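Last updated: 17 October 2024

The Poltero kit arrives in two boxes and takes an afternoon to set up, most of it spent on cables. What you get is a pair of hand-held gripper tools, a charging dock and a year's use of Quezada, the software that turns recorded jobs into training material for a robot arm. Celura, the firm behind it, started selling the kit to small workshops and colleges in June.

A person picks up the tools and does the job by hand, again and again. We spent 14 days on kitchen work, mainly lifting pots by the handle and dealing with dried beans. By the end we had 227 recordings, of which the software threw out 30 for poor tracking.

The fingers have orange ridged pads, and their grip is the best thing about the kit. Smooth plastic handles gave us little trouble. Small markers on the fingers have to be kept clean, and a smear of oil was enough to spoil a morning's work.

Didier Lacroix, who runs product testing at Celura, says the pads are meant to be replaced. "They are the tyres on the car," he told me. A spare set is included.

My main complaint is the weight. After almost an hour my wrists ached, and the Fanar tools I tried last year were easier to hold. The Fanar software was much slower, though, and I would still take the Poltero for regular use.

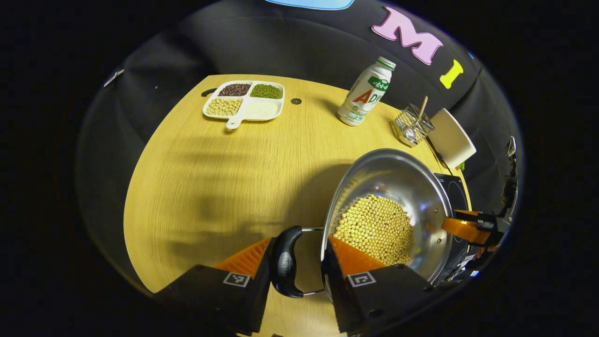
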